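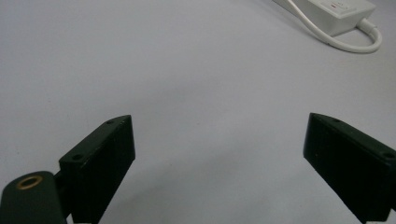

The tabletop, pale grey with a matte finish

Matte white-grey table top, what do you really clean it with?

Posted by Givar, January 1, 2025

We've got a pale grey top with a matte finish, no pattern or grain at all. The shop says to use the Nygård care kit, 2,217 of our money for a bottle and a cloth. I don't believe a word of it. The leaflet promises the finish will last "2,000 wipes", and I'd love to know who stood there wiping. Has anybody used the stuff, or is it washing-up liquid in a nice bottle?
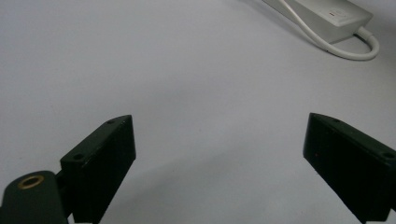 The other thing is that the shade seems to change across the top, a bit cooler and greyer towards a corner. My other half says it's fading. I say it's the light, but I'd like a second opinion before I start ringing the shop.

Grirnis
Light, I should think. Turn the table round and look again at the same hour. If the grey corner stays on the same side of the room, there's your answer. As for the kit, I bought it in September and couldn't tell the difference from a damp cloth and a drop of washing-up liquid. Wipe, rinse the cloth, wipe again, dry. Keep away from cream cleaners and the green side of the sponge, they leave shiny patches on matte tops and you won't get those out.

Cusitz
just use vinegar, works on everything

Grirnis
It doesn't work on everything. Givar, find out what the top is made of before you put vinegar on it, and try it underneath first. I'd also ask the shop what they mean by a "wipe". Mine told me 1,400 for the same finish.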